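Warnley packing hall to reopen benches with matte gray tops
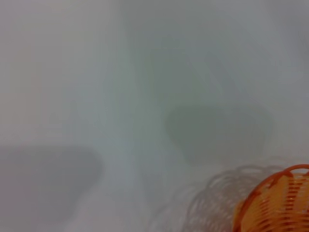 Monday, January 30, 2023

Bikilent will replace the work surfaces in its Warnley packing hall over the coming weeks, the company said in a notice to customers. The job covers 58 benches on the ground floor. Each one gets a new top in matte light gray, supplied by Collado, in place of the glossy white boards fitted when the hall opened.

The old tops reflect the ceiling lights and make printed labels hard to read at the end benches. They have also worn through along the front edge, where cartons are pulled toward the packer. The new tops are 60 inches wide and are screwed down at the corners, so a damaged one can be swapped without taking the bench apart.

Work will be done in blocks, starting at the loading door. Benches in the block under repair will be closed for one shift. Bikilent expects the hall to handle 1,000 parcels a day during that time, and orders placed before noon will still ship the same day. Large items will go through the Farkon site until the last block is finished.

The lights over the benches stay as they are. A separate plan to lower them was put off in August and has no new date.

Customers who collect from Warnley should use the side entrance while the front aisle is closed. Collection hours do not change. Returns left at the front desk will be moved to the side counter at the end of each day.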